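Skin deep? What I found out about face creams for my spring project

I picked anti-ageing creams because my mum spends a fortune on them and I wanted to know if she was wasting her money. My tutor, Gwawr Llewellyn, warned me the topic was far too big, so I cut it down to one thing: do people think a dear cream works better than a cheap one when they can't see the label?

I bought two moisturisers. One was Fludis, which comes in a heavy glass jar and costs 11 times as much per pot as the other, a plain tube called Skanach. I scooped both into identical white tubs and marked them A and B. Then I roped in five people from my street in Staltham (thank you all!) and asked them to use A on the left cheek and B on the right, every night through March. 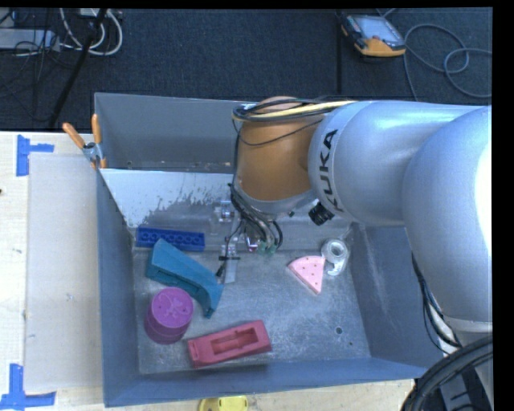 Fig. 1. KUKA arm over the grey bin, with a blue brick at the back.

Every Thursday they filled in a short form about how their skin felt — tight, greasy, soft, itchy, that sort of thing — and gave each side a mark out of ten. I didn't tell them which tub was which, but I knew, and Gwawr pointed out that I might have given it away without meaning to. Fair point. Next time somebody else will fill the tubs.

The marks came out very close. Three people liked the Skanach side a little more and two liked the Fludis side. Drahomíra Mikuš stopped using B for a few nights after her cheek went red, then started again and it was fine, so I kept her scores in but left those nights out.

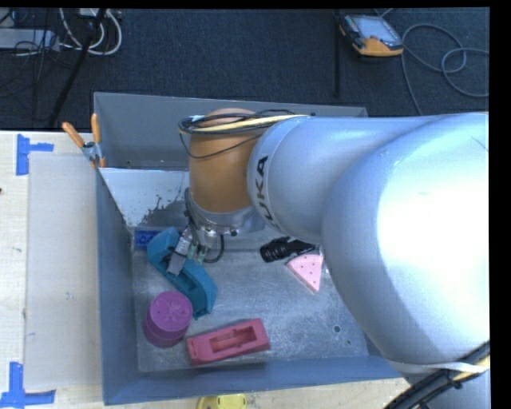
Fig. 2. The arm with its gripper pointing down into the bin. Clamp with orange handles at the corner.

When I told everybody the prices, I asked them to choose again. Four out of five now wanted the Fludis! One of them said it "must be doing something deeper down". I found that far more interesting than the scores, and I wish I'd planned more questions for that bit.

Five people is tiny, and a month is short for wrinkles, so I can't say anything about lines or ageing at all. I also forgot to ask who was wearing sun cream. Mum has read all this and is still buying the glass jar.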